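Ambrosio Sim & Automation Board > Cell setup and upkeep > Franka in kitchen cell, grasps slipping

batura_k
Posting from the lab so quick. We have one simulated cell, Franka on a dark pedestal butted up to a marble worktop, usual kitchen clutter. Scene package is Drorkeck. Moved to the new build in August and now grasps on round things creep. Pick a cup, hold it over the worktop, and over a long hold it slides down the fingers. Logs say gripper closed, force steady. Solver is at 2000 steps a second, same as before. Friction untouched, I've diffed the file.
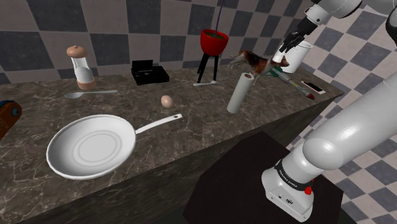 Creep is worse when the arm is reaching to the far end, near the phone. Close in by the frying pan it's hardly there. Anyone else on Drorkeck seeing this? Don't want to rebuild the whole cell if its one setting.

fluromlow
Check the pad material on BOTH fingers. The importer drops it on one side sometimes. Had that last year, drove me up the wall.

batura_k
Both there. First thing I looked at.

tinsnips
What shape is the cup for collision? Not the drawn mesh, the one the solver sees. If it's a rough hull with flat faces you only touch along an edge and it walks. Classic.

batura_k
Auto hull, default setting. Can't remember what the default is, will look.

fluromlow
Doubt it's that. Flat faces should grip better if anything, more contact. I'd look at base mounting. You say it's worse at full reach. If the base is on a soft joint to the pedestal the whole arm nods and shakes the cup loose.

tinsnips
Only more contact if the face happens to line up with the pad. Mostly it dosen't. You land on a ridge, two points, then it rolls.

fluromlow
And the reach thing? Ridge is a ridge wherever the arm is.

tinsnips
Wrist angle changes with reach. Different ridge.

fluromlow
Bit convenient that.

orrery88
Can we have a close view of a hold instead of guessing. From near the wrist.

batura_k
Fair. Different grasp, same cell. Ignore the fork. Base joint is fixed by the way, rigid, just checked, so nodding is out unless the build ignores it.
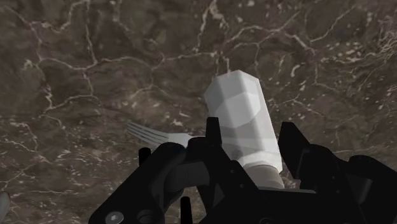
Also found the hull default. 80 faces max in the old build. New one has a "fast" box ticked and it goes well under that. I never ticked it. Unticking now and rerunning, back after tea.

tinsnips
There you go. Look at the cap on that thing, it's all facets. I know drawn isn't the same as collision but I'd bet the hull is no kinder.

fluromlow
Drawn mesh proves nothing. Still say log the base.

orrery88
Agree with fluromlow on that bit, log it anyway, costs nothing. And change one thing at a time please. Last thread like this somebody changed five and we never found out which.

batura_k
Back. Fast box off, hull rebuilt, same start pose, same hold, 1488 frames. Near the pan: no creep I can measure. Far end: still a bit, maybe a quarter of what it was. So tinsnips mostly right, not all.

Base log: tiny wobble at full reach. Really tiny. Fixed joint or not.

fluromlow
Ahem.

tinsnips
Tiny.

fluromlow
A quarter of the creep is still creep. Joint limits or drive stiffness, one of those got reset in the upgrade. Compare shoulder drive, old file against new.

batura_k
Old file had shoulder stiffness 2000. New one is blank, so it takes whatever the package gives. Putting it back by hand. Will set the hull per object as well and not trust the importer, the egg is probaly just as bad.

orrery88
Lock the config after. Ours is read only and you have to copy it to change anything, annoying but it has saved us twice.

tinsnips
Read only is a pain when you've three people tuning. We just keep a text note next to the file, what changed and why.

batura_k
Note for now. Stiffness run is going overnight, far end holds only. Will post the numbers when I'm in.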